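La ciudad promete envases reutilizables en el mercado, pero las cuentas siguen sin aparecer

Los puestos de comida preparada del mercado de Bravo tendrán que ofrecer desde julio un recipiente retornable a quien lo pida. El ayuntamiento presentó la medida el viernes con un cartel bastante grande y un documento bastante corto. Según el texto repartido a la prensa, el plan reducirá «de forma sustancial» el plástico de un solo uso. En ninguna de sus páginas se dice cuánto plástico se usa ahora, de modo que tampoco habrá manera de saber cuánto es sustancial.

El sistema lo gestionará Naltside, una empresa que ya lleva las máquinas de café de dos edificios municipales y que ganó el concurso sin rivales. El cliente dejará un depósito, se llevará la comida en un recipiente con tapa y recuperará el dinero al devolverlo en cualquiera de los 10 puntos de recogida previstos. De esos puntos, el documento sitúa cuatro dentro del propio mercado. Los demás figuran como «pendientes de ubicación».

La concejala responsable, Lorena Yáñez, defendió que el barrio «está preparado para dar el paso». Preguntada por el coste de lavar, secar y transportar los recipientes, respondió que eso corresponde al operador. El operador, a su vez, remite al pliego. El pliego dice que los costes de lavado «se repercutirán de manera razonable», sin aclarar sobre quién.

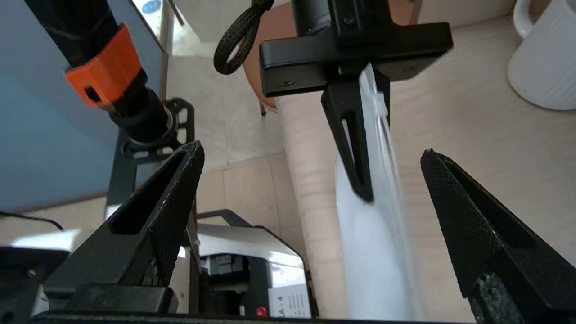
Los comerciantes piden números

En los puestos el entusiasmo es limitado. Constanza Medina vende empanadas y guisos en el pasillo central desde hace años y recuerda otra prueba, la de las bolsas compostables, que duró lo que duró la subvención. «Nos trajeron las bolsas, se hicieron las fotos y cuando se acabaron hubo que comprarlas al triple», cuenta. No está en contra de los envases retornables. Quiere saber dónde va a apilarlos en un puesto en el que ya guarda las patatas debajo de la caja registradora.

Dindo Catacutan, que despacha arroz y adobo dos puestos más allá, plantea un problema distinto. Sus clientes compran a mediodía y se van a comer a la oficina, en la otra punta de la ciudad. «¿Van a volver aquí con un táper sucio en la mochila? Algunos sí. La mayoría se va a olvidar, y el depósito lo dará por perdido», dice. Si eso ocurre, el recipiente, que es más grueso y gasta más material que una bandeja corriente, acabará en un armario de cocina junto a los otros que ya nadie utiliza.

Las 686 firmas que la asociación de vecinos entregó en primavera a favor de reducir los envases se han citado mucho estos días en el ayuntamiento. Conviene leer lo que firmaba la gente. La petición reclamaba fuentes de agua, compra a granel y permiso expreso para que cada cual llevara su propia fiambrera. No mencionaba depósitos, ni tapas, ni a Naltside. Que esas firmas aparezcan ahora como aval del sistema resulta, como mínimo, generoso con la interpretación.

El precedente de Gruvska

El equipo municipal se apoya en la experiencia de Gruvska, donde un plan parecido se da por consolidado. El informe que circula sobre aquel caso habla de 584 recipientes puestos en circulación y de una «alta tasa de retorno». La tasa no aparece escrita en ninguna parte. Tampoco se dice cuántas veces se usó cada recipiente antes de romperse o perderse, y ese es justamente el dato que permite comparar un envase duradero con uno desechable.

Hiyori Yagi, ingeniera ambiental y asesora de cooperativas de consumo, ha leído el informe entero y no sale convencida. Explica que todo depende del número de usos, del agua caliente y de los kilómetros de furgoneta. «Un recipiente resistente que se usa muchas veces y se lava cerca es una buena idea. El mismo recipiente usado tres veces y llevado a lavar a otro municipio puede ser peor que lo que sustituye», resume. El contrato no obliga a Naltside a lavar en la ciudad. La empresa no ha contestado a la pregunta de dónde piensa hacerlo.

Tampoco está claro qué pasará con el film, las bolsas y los sobres en los que llegan los ingredientes a los puestos, que son una parte considerable de la basura del mercado y quedan fuera de la norma. Cualquiera que pase por la zona de contenedores a última hora puede comprobar que de allí no sale solo la bandeja del cliente. Sobre ese residuo, menos vistoso en un cartel, el documento dedica una frase que anuncia «futuras líneas de trabajo».

Las bolsas con cierre de cremallera son otro caso. Se venden como reutilizables, y mucha gente las lava y las vuelve a llenar, pero la ordenanza no las considera ni una cosa ni otra. Un puesto que venda aceitunas o especias en una de ellas no sabrá en julio si cumple o no. Liudmyla Tymoshchuk, que lleva la tienda de encurtidos de la entrada norte, lo preguntó por escrito y recibió el enlace a la nota de prensa.

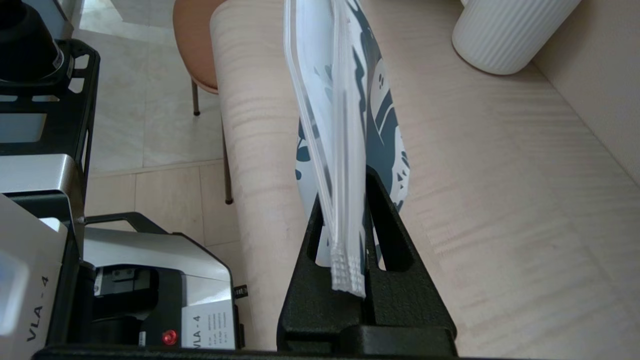

¿Podrá un cliente llevar su propio recipiente de casa?

Depende del puesto. La ordenanza permite al comerciante aceptarlo, pero también rechazarlo si considera que no está limpio o que no es adecuado para el alimento, y no fija un criterio común. En la práctica, quien compre en varios puestos puede encontrarse con respuestas distintas en el mismo pasillo. El ayuntamiento dice que publicará unas orientaciones antes de la entrada en vigor, sin comprometerse a una fecha.

Un depósito todavía sin precio

Queda por fijar el importe del depósito. Naltside propone una cantidad única para todos los tamaños y los comerciantes prefieren dos. Si es demasiado baja, los recipientes no volverán; si es demasiado alta, el cliente pedirá la bandeja de siempre, que seguirá siendo legal. Este último punto apenas se mencionó en la presentación. La norma obliga a ofrecer el envase retornable, pero no prohíbe el desechable ni le pone recargo.

También falta saber adónde irá el dinero de los depósitos que nadie reclame. El pliego los atribuye al operador «en concepto de reposición de material». Dicho de otro modo, la empresa cobra por cada recipiente perdido y no tiene que rendir cuentas de cuántos repone. Yáñez aseguró que habrá un seguimiento anual, aunque el contrato solo exige una memoria final cuando venza la concesión.

La oposición municipal ha pedido que se retrase la puesta en marcha, con un argumento que tampoco resiste mucho examen: que faltan estudios. El grupo que lo reclama gobernaba cuando se encargó el primero, a la consultora Silteck, y no llegó a publicarlo. Ese trabajo sigue en un cajón. Fuentes municipales admiten que contiene un recuento de residuos puesto por puesto, es decir, la cifra de partida que ahora se echa de menos. Este medio lo ha solicitado y espera respuesta.

Mientras tanto, a los vendedores les han convocado a una sesión informativa a las 10 de la mañana, hora en la que casi todos están cocinando. Medina irá si encuentra a alguien que le vigile los fogones. Catacutan ya ha dicho que no cierra, y que si quieren explicarle cómo se enjuaga una tapa pueden pasar por el puesto. La asociación de vecinos enviará a dos representantes y ha pedido que se incluya en el orden del día la compra a granel, que era lo que figuraba en su petición. De momento, el único asunto previsto en la convocatoria es la colocación del cartel.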